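Bench automation at the Breritz plant: your questions

These are the questions people at Breritz have asked most since the two-arm stations were announced. We will add to the page as more come in.

What will the stations do?

They handle small-part assembly, the pick-and-fit work now done by hand at the light benches. Udov supplies the arms. Trials use a practice board with simple shapes before any customer parts are touched.

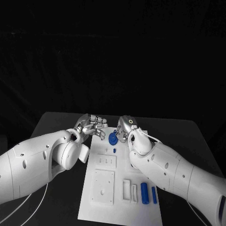 Both arms over the practice board, with blue parts and white fixtures laid out.

Will anyone lose their job?

No. The 8 people on the light benches keep their grade and pay. Six move to station setup and inspection, and the other two stay on hand assembly for short runs.

Who does the training?

Warraich runs it on site, on Tuesday mornings, in paid time. You do not need any programming.

What will I be checking?

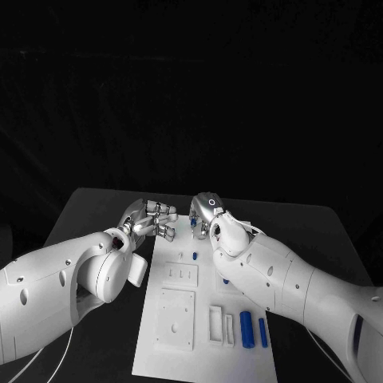

Setup staff learn to lay out a board, start a run and stop it. Most of the checking is about grip and position, and small pieces like the blue one held in the right hand's fingertips are where we expect the most stops. You log each stop in Plunomico – a code and one line is enough.

How many cycles before a station goes live?

400 without a manual stop. The count starts over if the layout changes.
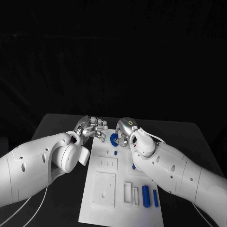
Right hand gripping a blue disc above the pegs.

Can I refuse to work at a station?

Talk to your shift lead first. Transfers to packing are open until the end of April.

Comments

If the count starts over with every layout change, who decides what a change is? Moving one fixture?

Same question as above. Also, is the training room the one upstairs?

Please put the transfer form on this page.

Get plant updates by email. Subscribe | No thanks

Breritz Plant Office, ext. 493 | © Breritz | Back to top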